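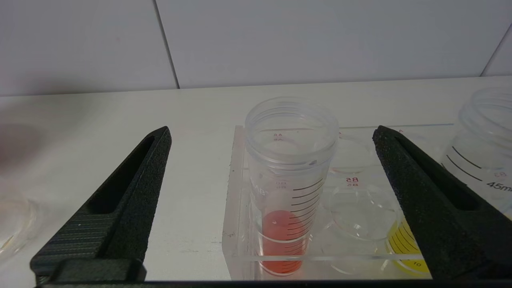
台所の「計る・薄める・しみを落とす」覚え書き

こんにちは。前回のふきんの煮洗いの話には、思いがけずたくさんのお便りをいただきまして、ありがとうございました。今回は、お便りの中でいちばん多かった「計量がどうも面倒で」というお悩みから始めて、白いテーブルのしみ抜きまで、思いつくままに書いてみようと思います。例によって長くなりますので、お茶でも淹れてからどうぞ。

目盛りは目の高さで読む

母はお玉ひとつで何でも計ってしまう人でしたが、私はどうもその才能を受け継がなかったようで、結婚したてのころは煮物の味が毎回違いました。原因は簡単で、計量カップを上からのぞき込んでいたのです。上から見ると、斜めに見るぶん目盛りと水面がずれてしまうのですね。台に置いて、こちらが腰をかがめる。これだけで、ずいぶん味が落ち着きました。

水面は縁のところが少し持ち上がって見えますから、真ん中のいちばん低いところを読みます。細い容器ほどこの差が気になりますので、少量のお酢やみりんを計るときは、どうぞひと呼吸おいてくださいね。

シロップを薄めるときの順番

夏になると、うちでは梅や杏のシロップを水で割って飲みます。先にシロップ、あとから水。逆にしてしまうと、氷の下にうまく混ざらないところができて、最後のひと口だけ喉が焼けるように甘い、なんてことになります(夫のマルテはそこが好きだと言うのですけれど)。

分量は、水200ミリリットルに対してシロップを大さじ2。これがわが家の基準です。来客のときは少し薄めに作っておいて、瓶を横に添えておけば、甘いのがお好きな方はご自分で足してくださいます。

お隣のハイケ・クレーガーさんに教わったのは、残ったシロップを製氷皿で凍らせておく方法です。炭酸水にぽんと入れるだけで、溶けるにつれて味が変わっていくのが楽しくて、それはもう重宝しています!凍らせた翌日には袋に移し替えておくと、冷凍庫のにおいがつきにくいようです。

色の濃い飲みもののしみ

にんじんジュースやオレンジ色のシロップは、明るい色のテーブルの上では本当に油断がなりません。こぼしたら、まず乾いた布をそっと当てて吸わせます。ここでごしごしこすると、しみの輪が広がってしまいますから、ぐっと我慢です。そのあと、ぬるま湯で湿らせた布で外側から内側へ。最後にもう一度、乾いた布でから拭きをします。

それでも黄色く残ったら、重曹を水で練って薄くのせ、しばらく置いてから拭き取ります。ただ、つやのある天板は細かい傷がつくことがありますので、目立たない隅で試してからにしてくださいね。天然石の天板をお使いの方は、お酢やレモンは避けてください。私は一度、叔母の家でこれをやってしまい、いまだに行くたびにその跡に鍋敷きをのせてごまかしています。 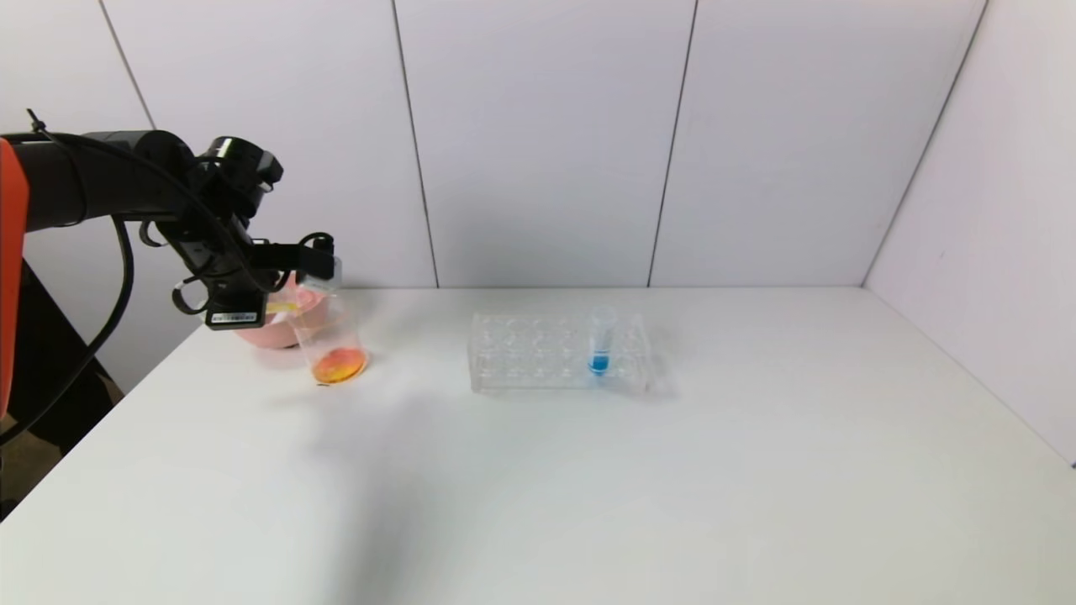
透明なプラスチックのコップのくもり

プラスチックのコップは軽くて割れないので、子どもたちが集まる土曜日には欠かせません。でも、使っているうちに白っぽくくもってきますでしょう。水あかのくもりなら、クエン酸を小さじ1、水200ミリリットルに溶かして、しばらくつけておくとすっきりします。細かい傷によるくもりは、残念ながら戻りません。研磨剤入りのスポンジは使わず、やわらかい布か手で洗うのが、結局はいちばん長持ちします。

もうひとつ、熱いお湯を注ぐ前に、底の耐熱温度の表示を見てください。うちにあるのは80度までのもので、沸かしたてのお茶には使えません。表示が消えてしまったコップは、冷たいもの専用の棚に移しています。

クエン酸を使うときは、塩素系の漂白剤と絶対に一緒にしないこと。続けて使うのも避けて、日を分けるくらいでちょうどよいと思います。

お便りから

「粉だしの小さじがいつも袋の中で行方不明になります」とイーダ・ヤンセンさん。わかります、わかります。私は瓶に移して、スプーンの柄に紐を結び、瓶の首にかけています。見た目は少々野暮ったいですが、粉まみれの手で袋の底を探ることはなくなりました。

ロスヴィータ・アルバースさんからは、ジャム瓶のラベルがきれいにはがれないというご相談。ぬるま湯につけて紙をふやかし、残ったのりには食用油を少しなじませて、しばらくしてから食器用洗剤で洗ってみてください。私はその間に、たいてい別の瓶の中身を味見しています。

次回は、湿気てしまったお塩とお砂糖の話をする予定です。固まったお砂糖に食パンをひと切れ入れておく、あの方法も試している最中ですので、どうぞお楽しみに。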